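### 4.2 Carrier end-of-sale notices and handset resale

Resale listings for the Flemudia slider phones were pulled from 2 trade-in sites, Astwood and Flaltodholm. 1,718 listings after duplicates were dropped. Locked and unlocked units kept apart, refurbished units left out.

Prices held steady until the carrier notice in June, then fell for 5 weeks. Sharper drop for locked units, as expected. Keyboard models fell less than the touch-only ones, which we did not expect and can't fully explain. Possibly thin supply. Possibly buyers who just want keys.

Ó Dubhghaill stopped software updates for the line nearly 9 months before the notice, so some of the loss may already of been priced in. We tried shifting the start date back; the slope got flatter but the order of the models stayed the same. Color and storage size made little diffrence once condition grade was in the model.

Battery health is missing for most Astwood listings. Treated as unknown, not as bad. Full price table in the appendix.

**Figure 3.** Black cylinder above a gripper.

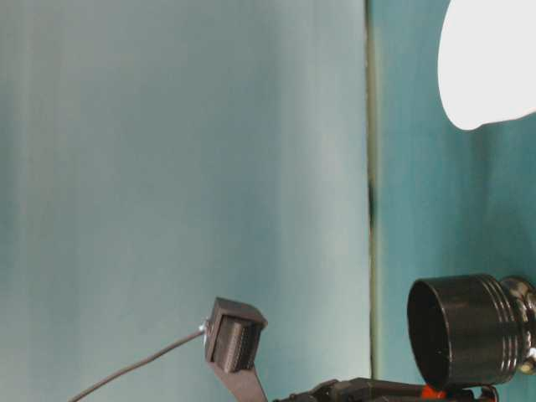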